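**Ticket 201 - buyer portal shows "Awaiting searches" after searches are back**

Raised by: Grażyna Pietrzak, Katness Conveyancing
Product: Broltberg case portal, buyer view
Priority: 2
Status: resolved, one follow-up open

### Reported

The buyers on the Kubiak purchase log in and still see "Awaiting searches" on the progress page. The local authority and drainage searches were both returned and saved to the case in May. On our side the case shows "Searches complete". The buyers have rung twice asking why nothing is moving, and their lender has asked the same thing. Exchange can't be booked through the portal while the stage is stuck.

### Checked first

- Logged in as the buyer using the test view. Same wrong stage.
- Cleared the browser cache and tried a second browser. No change.
- Opened two other purchases at the same stage. Both correct.
- Checked that both search results were filed under "Searches" and not "General correspondence". They were.

Nightly sync ran without errors. The sync log lists the Kubiak case as "skipped - no change", although the stage had changed on our side.

Grażyna added that this case was started as a sale and purchase together, and the sale was split off later when the buyers' own purchaser pulled out. The other two cases were never linked to anything.

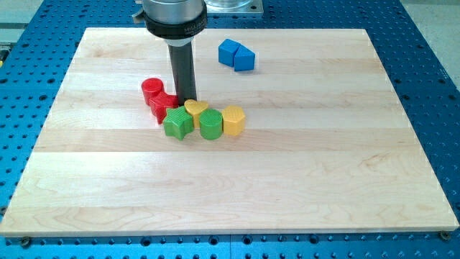 ### Cause

When a linked case is split, the purchase gets a new case reference. The portal kept the old one. Each night it compared the stage on the old reference, found it unchanged and skipped the update. Documents are matched by property address, so the buyers could open the search results from the same page that told them the searches were outstanding.

### Fix

1. Open the case in admin and go to Portal > Linked references.
2. Remove the old reference. Don't delete the case itself - the ID checks are still attached to it.
3. Add the new reference and save.
4. Run a manual sync for that case only.
5. Log in through the test view and check the stage.

Done at 14:20. The stage changed to "Searches complete" and the exchange booking button came back. Grażyna confirmed with the buyers by phone.

### Follow-up

Bomach, who host the sync service, ran a report on split cases and found 50 with an old reference still in place. Most are closed and can be left. The open ones need steps 1 to 5 done by hand until the next release. Katness have the list and will do their own.

Still waiting on Bomach to say whether lender updates use the same reference. Ticket stays linked to theirs until they reply.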